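Visita à Zollik, em Lindano

Chegámos em junho, 22 pessoas, e fomos recebidos por Dario Pace, que trata dos têxteis para hotéis. A visita começou no armazém e seguiu para a zona de dobragem.

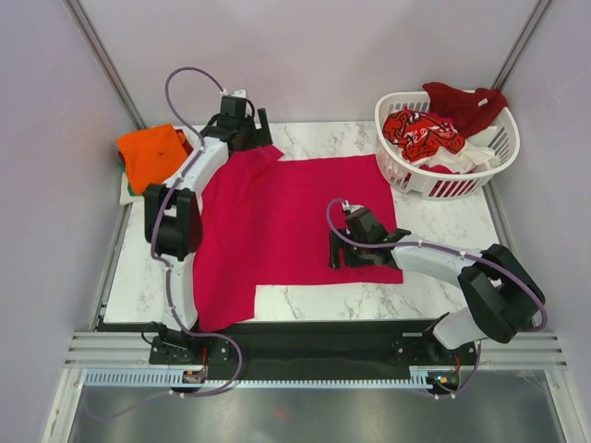
As toalhas de mesa dão mais trabalho do que os lençóis, disse-nos ele. Primeiro alisa-se o pano, depois acertam-se as bordas – e só então se dobra. Por semana saem dali 4000 peças.

O almoço foi na cantina, a 6 euros. À tarde vimos a expedição, mais barulhenta e com pouco espaço para o grupo. Saímos pelas quatro.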